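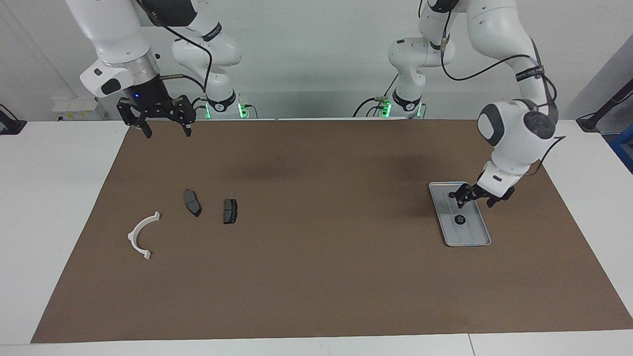

Budgeting for a Two-Arm Cell: Where the Money Goes After the Arms

The price of a pair of light robot arms is the easiest figure in the project to obtain and the least useful one for planning. It arrives in the first e-mail from the supplier, it goes into the top line of the spreadsheet, and the remaining lines are then sized to fit beneath it. Ratura, a remanufacturer of vehicle parts, drew up its first budget this way. The arms took up 43 percent of what the project finally cost. The rest was spent on items that had been entered as "accessories" or left out.

The work in question is parts sorting. Brake pads, plastic brackets and small round components have to be picked from a flat surface and placed in metal trays. One person can do it without fixtures. A two-arm cell can do it too, but each part shape makes its own demands on the gripper, and the gripper is where the first overrun tends to occur.

Parallel grippers with two fingers are the usual starting point. They are simple and they suit a brake pad well enough, provided the pad can be approached from its narrow side. A curved bracket is less cooperative. Buyers should allow for at least one change of finger shape during commissioning and should ask whether fingers can be replaced on site. Ratura bought its grippers from Lirora and went through 2 sets of fingers before production trials began. The second set had not been budgeted.

The table deserves its own line. Arms mounted at the rear of a work surface load it unevenly, and a table that flexes will show up later as placement error. Surface finish matters as well. Dark parts on a plain matte covering are easier for a vision system to separate than the same parts on bare white. Paper is cheap and can be replaced when it is marked – a sensible choice during trials, less so for three shifts a day.

Software is harder to compare. Clustura, which supplied the control package, quotes per arm and per year. Others quote per cell, with support billed separately. Put every offer on the same basis over the expected life of the equipment before comparing totals. Ratura used 10 years for the arms and a shorter period for everything attached to them.

Installation at the Čierny plant took 13 working days. The plan had allowed for fewer, and most of the difference went into cable routing and repeated calibration. External cabling on a moving arm needs slack, strain relief and a check at regular intervals. Spare cables should be on the first purchase order – lead times for them can be longer than for the arms themselves.

Safety assessment should be priced before the layout is fixed. A change of tray position can alter the reach of both arms and reopen the assessment. Ratura's revised budget is due for review on 4th December, with spare fingers and cables now listed as separate items.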